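Ata da reunião do grupo de recondicionamento de computadores - Oficina Aasen

Dia e hora: sábado, das 14h às 15h20
Presentes: Sverre Hedlund (condução), Birger Moen (ata), equipe da bancada
Ausências: equipe de estoque da Tiston, justificada

1. Ata anterior
Aprovada sem alterações.

2. Situação do lote Dekness
O lote tem 26 gabinetes. Sverre informou que 14 já passaram pela triagem e ficou visivelmente feliz com o número - em dezembro nem tínhamos espaço para empilhar tudo isso! Os demais entram na fila na próxima semana.

3. Processadores e memória
Foi o ponto mais animado da tarde. Combinamos uma ordem única de trabalho: primeiro o processador e o soquete, depois os pentes de memória.

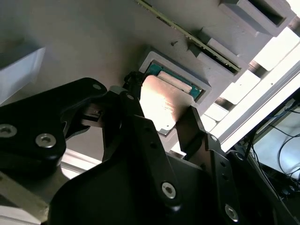
Birger pediu que ninguém encoste nos contatos e que cada processador vá direto para a bandeja antiestática, com a etiqueta do gabinete de origem. Pasta térmica velha sai com álcool isopropílico e pano sem fiapos. A Lular ofereceu 20 bandejas novas, aceitas na hora e com muito gosto.

4. Gabinetes abertos na bancada
Decidido trabalhar com a torre deitada e a tampa lateral guardada na prateleira de baixo, sempre com o número do gabinete em fita crepe. A placa de vídeo só sai depois de conferida a lista de peças. Sverre elogiou as travas azuis das baias - que alegria desmontar uma máquina pensada para isso! 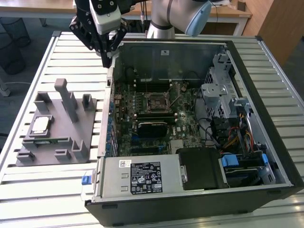
Torre aberta na bancada, com placa-mãe Dell e soquete do processador vazio.

5. Compras
Aprovados 80 sacos antiestáticos e um jogo de chaves hexagonais. Birger faz o pedido.

6. Encaminhamentos
Sverre - atualizar a planilha do lote.
Birger - etiquetas e pedido de material.
Tiston - confirmar a retirada das fontes com defeito.

Próxima reunião: sábado, mesmo horário, com café por conta da bancada.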